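Tirnudance: Learning to Handle Small Clothes
Progress report to the Brimana Fund
Submitted April 22, 2018

Dear friends at Brimana,

Thank you for your patience with this one. I had meant to get it to you at the end of March, and then the recording went so well that I kept wanting to add one more good week to it, and you know how that goes. I'll try to cover what we've recorded, what we've changed, where the money has gone, and what I would like to talk over with you before the next stage.

You'll remember that the first part of the grant was for gathering examples of people folding and straightening small, awkward pieces of clothing, so that our learning system has something decent to learn from. We promised you 700 complete examples by the end of the grant. We now have 300 that have been checked and accepted, all of them recorded at the Khaemba room. I'm very happy with that number, even if it does leave us plenty to do!

The method hasn't changed much from the proposal. The person doing the work sits or stands at the desk with a gripper in each hand and handles the garment only through the jaws, never with bare fingers. It feels clumsy at first (I was terrible at it, and I had the advantage of having written the instructions), but most people settle into it during their first session and then become rather proud of themselves.
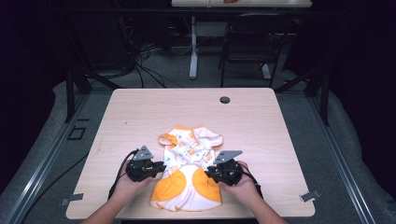
Photo: Zawadi Mfaume / Tirnudance

Every example begins with the garment left in a heap. In the early sessions we were much too tidy about this, and we were laying things out so nicely that there was hardly anything left for the system to figure out. These days we drop the garment from a little height and leave it however it lands. The examples take longer to record, and a few of them are painful to watch, but the variety is so much better that I wouldn't go back.

We have five people trained on the grippers now, and eight garments in regular use. I'd hoped for a bigger wardrobe by this point. What held us up was that the plain pieces I bought first were too easy to tell apart from the desk and too simple in shape, and we set them aside in favor of prints, ribbing, straps and bits of hardware. The newer pieces are harder work for everybody. A ribbed collar springs back when you let go of it, and quilted fabric is thick enough that the jaws need a wider bite than people expect, so we rewrote that page of the instructions and went over it with all the operators.

The view from the gripper itself has been the nicest surprise of the period. I had thought of those recordings as a backup for the overhead view, and in the proposal I gave them one sentence. Going through them since, I've come to think they may be the more useful of the two for learning where to take hold, especially around seams and edges. 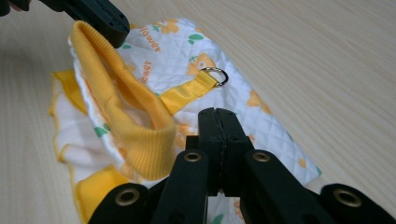 Quilted garment with a ribbed collar and a metal D-ring, seen from one of the grippers.

There's a drawback, of course. When the jaws are close in, the gripper hides a good part of the cloth, and the person checking the recording can't always tell whether one layer was picked up or two. We now look at both views side by side before accepting anything with a doubled layer, and that has slowed the checking down quite a bit. Drirketti, who supply our storage and the playback software, have offered to put the two views on one screen for us, and I've told them yes please, as soon as they like.

As for the budget, operator time is running a little over what we planned and equipment a little under, mostly because the spare cables we set money aside for haven't been needed. With your agreement I'd like to move what's left on the equipment line over to checking. The full table is in the attached sheet.

For the next stage we plan to add more garments with straps, keep the drop-and-leave start for every example, and bring the checking up to the same pace as the recording. I'd also love to have a couple of you come out to Khaemba and try the grippers for yourselves. Bring a sweater, the room gets chilly in the afternoon.

With warm thanks,
Zawadi Mfaume
Project lead, Tirnudance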